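About Niltetti

Niltetti helps small laundries, op shops and clothing repairers work out what automation gear to buy, when to buy it and what to leave in the catalogue. We're based in Ekville, in an old upholstery workshop with very good light and a very slow roller door, and we've been at it long enough to have made most of the budgeting mistakes ourselves.

We don't sell machines and we don't take commissions from anyone who does. Clients pay us for planning work: a site visit, a written equipment plan, a budget you can put in front of a bank or a board, and help reading the quotes when they come in (they can be hard going!).

Who we are

Rodica Gavrilă started the business after years of managing equipment purchases for a commercial linen service. Tobias Pruitt looks after costings and leases. Carmela Lozano runs our bench trials, and Anselmo Lacerda handles site layouts, power and floor loadings, plus the drawings your electrician will want to see.
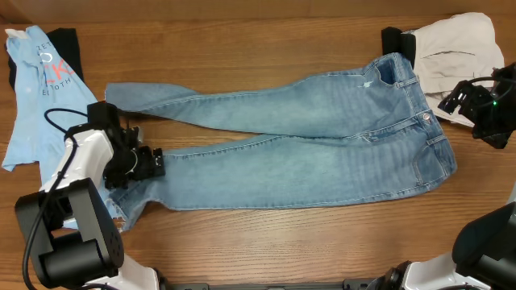 Garment handling is the part of the job we love most, and it's where budgets go wrong most often. A quote will usually give you one price for an arm and leave the rest for you to discover: grippers, mounts, cabling, guarding, spare parts, a decent work surface, and the staff hours to set it all up. We price the lot as one line per station. We also ask what's going to land on the table on an ordinary morning. A pair of jeans is a great test, with a stiff waistband and metal button at one end and a frayed hem at the other, and two arms working from opposite sides need room to get at both. If the table also has to hold the next few garments, as ours often does, that goes into the plan too, and it can change which table you buy. Carmela will happily talk about table depth for an entire lunch.

How we plan a purchase

We start with the work you do now. Bring us your busiest month and your quietest one and we'll build the plan between them. Most clients start with 2 arms on a single bench, and we like to see 10 per cent of the budget held back for parts that wear out. For sites handling fewer than 100 garments a day, we'll often suggest leasing first, or waiting a year and fixing the sorting area with the money. That's still a good result and we're always pleased to write it up.

Grerkex, our budgeting workbook, comes with every plan. It covers 35 cost items, from compressed air to insurance, and you keep it when we're done. Crescencio Ortuño built it and updates it each August.

Come and see us

The workshop is open to visitors by arrangement, mornings from 9 am. Bring a bag of the clothes that give your team the most grief and we'll put them on the bench. Parking is behind the building, off Petrenko Lane, and the kettle is always on.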